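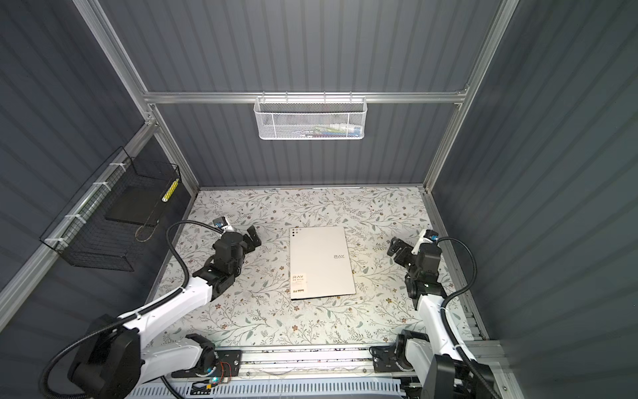

Visit report: Fornstead, two-arm packaging cell
Feb 20, 2020

The visit covered one cell on the upper floor at Fornstead and lasted most of the afternoon. Samah Lamrani, who maintains it, led the tour. Our interest was in how the cell is mounted, wired and checked, as we are planning a similar one at Plindton. Notes on task programming are left out; those went to the Laltance group separately.

## Enclosure and mounting

The enclosure is built from aluminum extrusion with dark gray ribbed panels on the sides and back. Both arms are mounted at the front edge of the work surface, one at each end, and reach inward. Fornstead first tried them on the rear crossbar. The arms worked well enough there, but every base fastener was out of reach without removing a panel. With the bases at the front, a technician can get to the bolts, the plates and the connectors while standing in the aisle.

The plate for the left arm also carries a small circuit board. Its status light was on, teal-green, and can be read without bending down. Red and black wires run at the board and are the first thing checked when an arm drops off the network. Lamrani has seen two such faults, both caused by a terminal that had worked loose. She now tightens the terminals at each monthly check and marks the screw heads with paint.

The silver front rail has black scuff marks along its top edge. We asked whether the rail should be covered. The answer was no – a cover would hide the slots, and the slots are used whenever a base position is adjusted.

## Cable routing

A white perforated tray runs below the front rail over much of its width. Fornstead's rule is that anything that doesn't move goes in the tray and anything that moves stays out of it. On the left arm, the main cables come off the base in a thick corrugated conduit, which makes a loop before it goes up the upper arm. The loop is deliberate. An earlier version ran straight up, and the conduit pulled at its clamp each time the shoulder reached the end of travel.

Each wrist has a small camera on top, with its own black cable brought back in a wide arc. These are kept separate from the arm conduit so that a camera cable can be changed alone. Camera cables are the part replaced most often in this cell. The inspection is done by hand:

- Power down and move the arm slowly through its full range.
- Watch the arc at both limits. It must not touch the gripper or go tight.
- Feel the jacket near the camera for flat spots.
- Reseat the plug and check the picture before restoring power.

## Work surface

The mat is light gray with a printed pattern of vines, leaves and small brown and tan flowers. Fornstead changes mats on a schedule so that the vision software is not tuned to a single background. The item on it was a light gray paper package, near A4 in size, with "RAY" printed on it and again on a small label in the lower-left corner. It lay flat at the center of the mat, slightly tilted, with a gripper on either side.

Flat packages are hard on the grippers. The fingers must come down close to the mat to get an edge, and a height error that would not matter with a box becomes a finger strike. The height reference is therefore repeated after every mat change. The cell log gave 1157 completed cycles since the last finger replacement. Fingers are replaced at 3000 cycles, or earlier if the tips show wear.

## Storage inside the cell

A white wire-mesh basket hangs from the rear crossbar and holds small colored items. A black one is fixed to a rail on the left wall with white zip ties. I asked about the ties, and Lamrani prefers them to brackets at this location – if an arm catches the basket, the ties give before the wrist does. Both baskets are entered in the collision model and have to be measured again if moved.

## Points for Plindton

1. Mount at the front edge. Our draft drawing, number 417, has the bases at the rear and needs to be revised.
2. Allow for the conduit loop when setting the clearance beside each base.
3. Order spare camera cables with the cell.
4. Ask Yeoh for a quote on slotted tray in the full width of our frame.
5. Add the height reference to the mat change sheet.

Still open: the torque figure for the base bolts. Fornstead's sheet and the label on their wrench rack did not agree, and Lamrani will send the correct value.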